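Chapter 6
The Bag by the Door

Most advice on household order begins with the container. Buy the right bin, the argument goes, and the mess will sort itself. This chapter takes a dimmer view. Containers are easy to sell and easy to photograph, and the claims made for them are rarely checked against what people do on a tired evening in August.

The canvas tote is a good place to start. It costs little, it folds flat, and almost every home has more of them than it needs. It is also a poor piece of storage by most of the tests set out in Chapter 2. It has no frame. Its mouth sags open when it is put down. Put a stack of books in one and the canvas sags around them, so that you can reach the top book and have to dig for the rest.

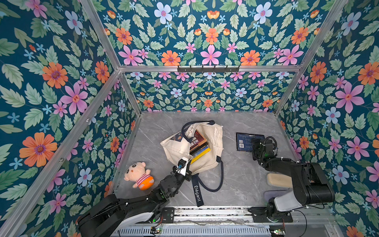 Should books be kept in a tote bag at all?
For a trip to the library and back, a tote is fine; for anything longer, books keep their shape better standing on a shelf.

The Zimen household survey is often quoted in favor of bags. It followed 153 homes and reported that families who gave each person a tote "felt more organized." Readers should be careful with that word, felt. The survey did not look inside the bags. When Golnar Salehi went back to 17 of the same homes, she asked people to tip everything out on the floor, and what came out was old mail, single socks, library books long overdue and toys the children had stopped asking for. The owners had felt organized right up to that point.

None of this is news to anyone who has unpacked one. The bag hides its contents, and a hidden thing is soon treated as a dealt-with thing. We will call this parking, and we will come back to it in Section 6.4.

Wallpaper and lining are a second matter on which a good deal of nonsense is printed. Firms such as Rultau have told buyers that a busy botanical print behind a shelf makes the shelf look tidier. It may. A dense pattern of leaves and flowers can certainly swallow small objects at a glance. Whether that helps the person looking for her keys is another question.

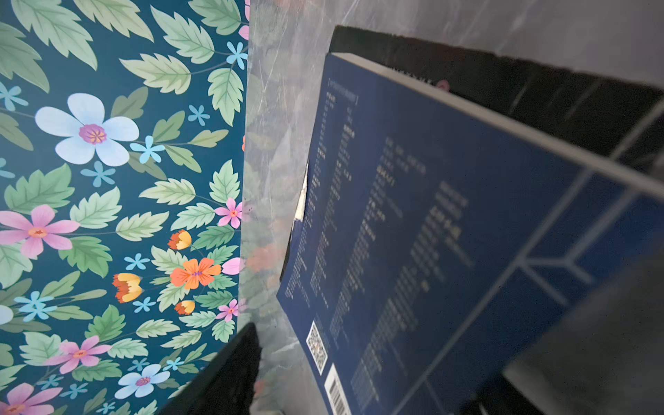

Naomi Makori disagrees, and wrote to say so after reading a draft of these pages: a patterned wall made her want to keep the shelf in front of it clear, and in her view a cupboard people enjoy opening gets put in order more often than one they don't. It is a fair point and I have no figures to set against it. I would only ask how long the effect lasts. New paint works the same way for a month.

Handles deserve more attention than they get. A long strap is a help on the shoulder and a nuisance on a shelf, where it flops over the opening or trails toward the front and catches on whatever is lifted out next. Tuck it under, or hang the bag up.

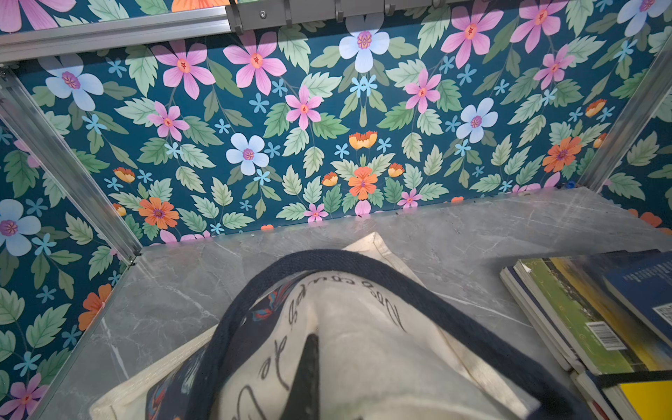
Hanging is the usual answer, and it is a better one than most, but it has limits that the catalogs skip. A hook takes a bag by its handles and pulls all the weight to the bottom. Light things such as scarves and gym clothes do well. Hardcovers do badly — the corners push into the canvas and the whole load swings. Small hooks set close together make matters worse, as two full bags will not hang side by side without one riding on top of the other.

Soft toys are the exception to nearly everything above. They weigh little, they don't crease, and a child can find one by feel.
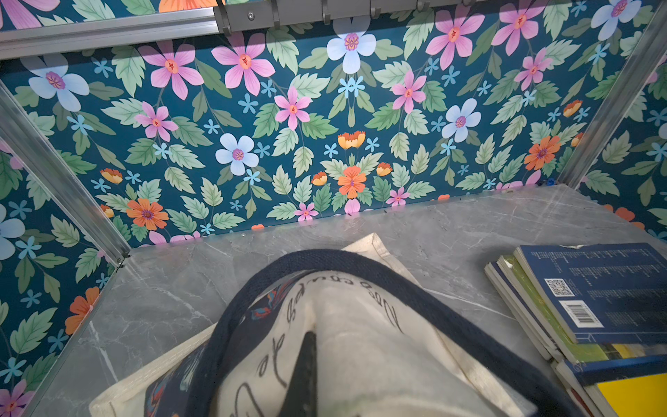
A shelf, by contrast, asks for a decision each time. Something has to go at the back and something at the front. Gitau Langat calls this the shelf's one real advantage, and I think he overstates it, having seen plenty of shelves where no decision had been made in years. Still, the failure is at least in plain sight.

Before reading Section 6.1, empty one bag in your own home and write down what was in it. Do not put anything back until you have finished the list. You will need it for the exercise on page 2 of the workbook, where you sort the items by when each was last used. Leave out anything you can't date.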